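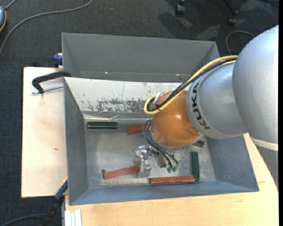

Three green, three reddish-brown, one gray metal bin.

September 2024
Filed under: Sorting, Sheds, Things I Own Too Many Of

I have been putting things into metal bins all summer, and I would like it on record that I am no tidier than I was in July.

It started with a bag of blocks. They are long, plain things, sold by a place called Felstead under the heading "assorted lengths," and when I opened the bag all the lengths were the same. The colors were the assorted part. I bought them for a shelf project that called for spacers, and the shelf project needed 2 of them. The bag had 25. If you have ever bought hardware you know how this goes: the store sells you what you need plus a future.

The future lived in a cardboard box under my workbench for a while. Then the box gave up at one corner and the blocks started leaving on their own. I found one in a boot. I found another behind the paint cans, where I had also been keeping a Bright extension cord I had bought twice because I couldn't find it the first time.

So, bins. I wanted gray metal bins, the open kind with no lid, because I have learned that a lid is where my sorting goes to die. If there's a lid, I put things on the lid. Zunwood had plastic ones in a shade they called "oatmeal," and I stood there holding one and thinking about how much sawdust I would be able to see in it. I went with metal. Metal bins get those cloudy marks on the bottom after a while and then everyone stops worrying about them, me included.

The trouble with an open bin is that it asks you what belongs in it. I gave this more thought than it deserved. My first system was by color, green in one and brown in the other, which looked wonderful and was of no use whatsoever, as I have never once needed a spacer to be green. Also, I kept calling the brown ones brown when they are more of a brick color, and it bothered me every time I wrote the label. I wrote the label five times. Masking tape, marker, peel, repeat.

My second system was by condition: good blocks in front, dinged blocks in back. That one lasted until I realized I reach for the dinged ones first so as to save the good ones. Save them for what, I couldn't tell you. I think I got this from a grandparent along with the urge to rinse out jars.

The third system, the one I've stuck with, is to mix the colors and keep only a handful in the bin up front, lying flat with some floor showing. Everything else goes in the bin behind it. When the front one gets low I fill it from the back. Stores have been doing this forever, I know. I was very pleased with myself for about an hour anyway.

Floor showing is the bit I'd argue for, if anyone came by to argue. I used to fill a container to the top and call it efficient, and then I'd have to dig, and whatever I dug out would land on the bench, and by dinner the bench was the container. A half-empty bin looks like a waste of a bin. But you can get hold of one end of a block without shoving your whole hand in among the others, and when you put it back there is a place for it to go.

I have since done the same with the clamps (14 of them, two that work properly), and with a tub of Ernico wall anchors that predates my living in this house. The clamps took to it. The wall anchors did not. Wall anchors don't want to lie flat anywhere, and I've put them back in their tub and turned the tub to face the wall.

Next up is the drawer with the sandpaper in it. I opened it yesterday, looked at it for a bit, and went to see whether the gutters needed cleaning – they did, so that was the afternoon. If anybody has a method for sandpaper that doesn't involve buying an accordion file, the comments are open. I already have the accordion file. It has takeout menus in it.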